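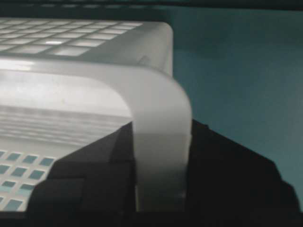
Ticket 2109: Tracked comments missing from returned manuscripts

Status: Resolved
Product: Jumivum manuscript editor, desktop version
Opened by: Clumameck Press, copyediting department
Handled by: Editorial Systems Support
Opened: July 19, 2022

Summary of the report

The copyediting department states that margin comments are missing when an edited manuscript is returned by the author and reopened in Jumivum. Insertions and deletions are kept. Comments attached to a single word or a punctuation mark are lost, while comments attached to a full sentence remain. The department asks that the comments be recovered if possible and that the fault be corrected before the next group of manuscripts goes out to authors in October.

Information supplied with the ticket

The department provided 2 files, namely the manuscript as sent to the author and the same manuscript as returned. The author worked in Esimano, a separate writing program, and saved the file in the shared exchange format. The returned file opens without an error message. The word count is unchanged except where the author accepted a cut. 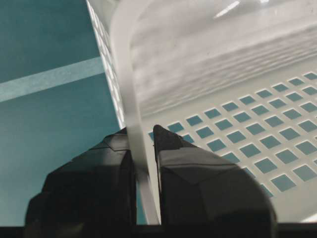 Steps taken by support

1. The outgoing file was opened on a support workstation. All comments were present, including those on single words.

2. The outgoing file was opened in Esimano and saved again with no changes made. On reopening in Jumivum, the short comments were missing. The fault was therefore reproduced without any action by the author.

3. The returned file was inspected with the exchange format viewer. The text of every comment was still stored in the file. The short comments had lost the marker that ties them to a place in the manuscript, and Jumivum does not display a comment without a marker.

4. The test was repeated with the setting "Combine short markers on save" turned off in Esimano. All comments were retained.

5. The test was repeated with a longer manuscript containing 3000 comments. The result was the same as in step 4.

Cause

Esimano combines markers that cover one word or less in order to reduce file size. The setting is on by default. Jumivum reads the combined marker as empty and hides the comment attached to it.

Recovery of existing comments

Affected departments should proceed as follows.

Make a copy of the returned file and work only in the copy. In Jumivum, open the Review menu and select Show Unplaced Comments. The comments will be listed in manuscript order in a side panel. Each comment must be placed again by hand. Replies written by the author are kept with the original comment and do not need to be entered separately.

Reply from the reporting department

The department confirms that the unplaced comments were found in the side panel and that the author's replies are intact. It asks whether the Li style sheet, which is attached to all house manuscripts, is affected by the same setting.

Response from support

The Li style sheet is stored apart from the comments and is not affected. No change to the style sheet is required.

Instructions for outgoing manuscripts

Until a corrected version of Jumivum is issued, editors are asked to include the setting named in step 4 in the cover note sent to any author who uses Esimano. Authors who use Jumivum do not need this note.

The ticket was closed with the agreement of the reporting department. Further reports of missing comments should be entered as new tickets and should cite this ticket number.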